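Undia, desktop teardown notes
last edit 4/9/19

Notes and part labels from taking apart used office towers at the Betancur bench. Mostly Dells. Started as a text file for the two of us, got big, so now it gets a README.

What's in it
2,655 part entries, 40 towers
parts.csv, one row per part: tower, part name, where it sits, connector, notes
order.txt, the order things came out
jutus/ has the old labels, don't use, kept for diffing

Part names
Plain words. "socket", "lever", "ram", "psu", "drive cage", "drive tray", "coin cell". Cables go by color then type, so "blue sata". Power wires with mixed colors are one bundle, one row.

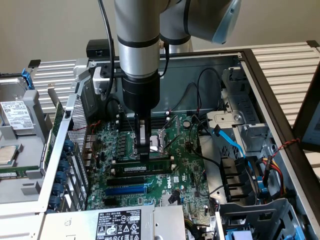 Lever gets its own row, separate from socket. State is up or down. If you can't tell, leave blank, dont guess. Same for RAM clips.

Positions are given with the case lying on its side, rear panel to the left. Towers 1 to 35 were written up that way from the start. The last 5 were done standing and converted later by Yesenia, so check those if something looks flipped.

Known problems
- "tray" and "cage" mixed up in a few early rows
- fan shrouds sometimes filed under fan
- add-in cards have no model numbers, only slot
- screws not listed at all, maybe in August

Fixes to Leidy Quintero or Yesenia Ayala. Send the row number and the corect value, thats enough.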